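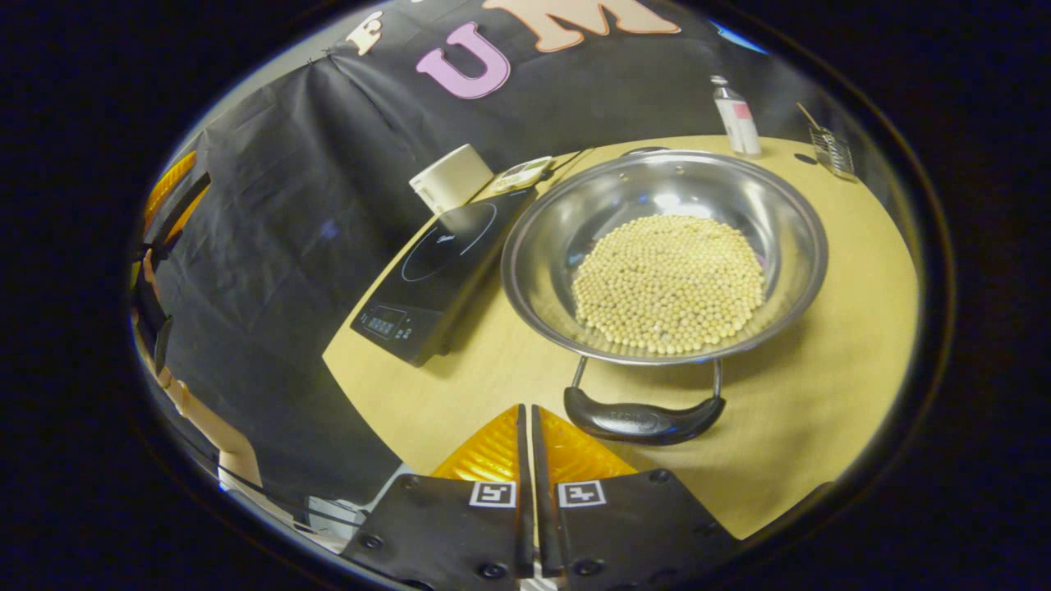

Manual de montagem › Pinça manual Endalero › 6. Primeiro ensaio na bancada

Esta seção supõe que as duas pinças já estão montadas, com os dedos translúcidos âmbar parafusados e um marcador quadrado colado em cada placa, logo abaixo das pontas. Se ainda falta colar os marcadores, volte à seção 5.

1. Limpe a mesa e deixe livre a área em frente à tigela. Uma superfície clara e fosca ajuda a leitura dos marcadores.

2. Coloque na tigela de inox cerca de 300 g de soja seca. Os grãos devem formar um monte no fundo, sem chegar à borda.

3. Vire a alça da tigela para o lado do operador, alinhada com o vão entre as duas placas.

4. Posicione o cooktop de indução à esquerda da tigela, com o painel voltado para você. Neste ensaio a placa não aquece nada.

5. Feche a pinça devagar e confira o vão. As placas pretas devem ficar quase encostadas, com folga de até 2 mm em toda a altura. Se uma ponta tocar antes da outra, afrouxe os parafusos da placa esquerda, realinhe e aperte de novo.

6. Abra o Grundow no computador e verifique se os dois marcadores aparecem na lista. A distância entre centros, com a pinça fechada, fica guardada no perfil.

7. Aproxime as pontas da alça, feche e puxe a tigela um palmo na sua direção. Solte. Repita com a segunda pinça.

Nota: o inox polido reflete as luzes do teto em riscos fortes. Se o Grundow perder um marcador perto da borda da tigela, mude a luminária de lugar antes de mexer no limiar — o valor padrão, 182, serve para quase todas as oficinas.

Nota: quem usa os dedos Jirkham, mais curtos, deve repetir o passo 5 depois de cada troca.

Cuidado: não encoste os dedos na zona de cozimento quente. O material impresso amolece e a ponta perde a forma.

Cuidado: recolha os grãos que caírem no chão antes de continuar.

Próxima seção: 7. Gravação com duas pinças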